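Tamham notebook, chores log, June
Started 9:40 a.m.

Question for the week is the same one as last month: can Trolen do a small household chore from start to finish without one of us stepping in. My answer going in was no, except for wiping, and I want it written down before the numbers come so I can't change my mind later.

Chores on the list: box and tray on a tablecloth, folding a hand towel, sorting cutlery. The policy on the bench arm is the one trained through the end of May. It had 906 demos of the box chore. We are adding to those with the hand-held pair and will retrain when the total gets to 3000. 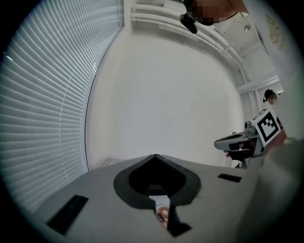
The arm ran 181 attempts at the box chore before today. It is decent at reaching and poor at knowing when to stop. The usual failure is that it touches the box, pushes it a little, then regrasps in the same bad spot until the time limit. Pastor (the planner) logs most of these as "in progress", so the success figure on the dashboard looks kinder than it should. I recounted by hand and will use my own sheet until Pastor is fixed.

Cloth is a separate problem. On a bare table the arm is fine. Put a cloth down and the box drags it, the corner shifts, and every grasp after that is a bit off. A person fixes this with the other hand and doesn't notice doing it. I think that is most of the gap right now - small corrections made without planning them.

Changes for today's demos:
Keep both grippers over or near the table between grasps.
Open the jaws fully before every approach.
Don't smooth the cloth halfway through. If it bunches, finish the chore and note it.
Phone timer goes on the near corner of the table.
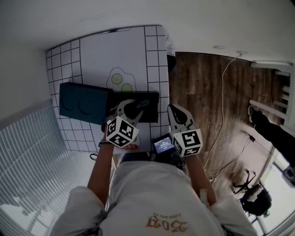
BOX AND TRAY

Start each take with the box lying flat. Vary the angle a little from one take to the next, since the old set has nearly all of them square to the table and the arm has learned only that. One gripper goes into the tray, the other waits or steadies. Dark items in a dark tray are hard for Emo, our segmentation model. It merges them with the bottom of the tray and the arm then closes on nothing. Try a few takes with light-colored items and compare.

Time per take is around 3 times what it would be with bare hands. Fine for data, useless as a forecast of how fast the arm will be.

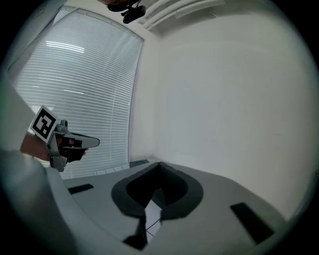
Lighting needs its own column in the log. Emo was tuned on evening takes and drops the marker for a few samples whenever the background is bright. With daylight coming through the blinds, a gripper held up at the level of the sill has the slats right behind it, and that is the case I want flagged. Closing the slats further might be enough. If it isn't, turn the table so the working side faces the plain wall and redo the calibration.

Where I stand for now: shop-floor work with fixed parts, yes, a machine can have it. Clearing a kitchen table with a cloth on it, no. Towel folding I'm leaving out of the count until the new fingers are on.

To do: fix the "in progress" label in Pastor, add the light column, rerun the box chore on the bench arm with the cloth taped at two corners.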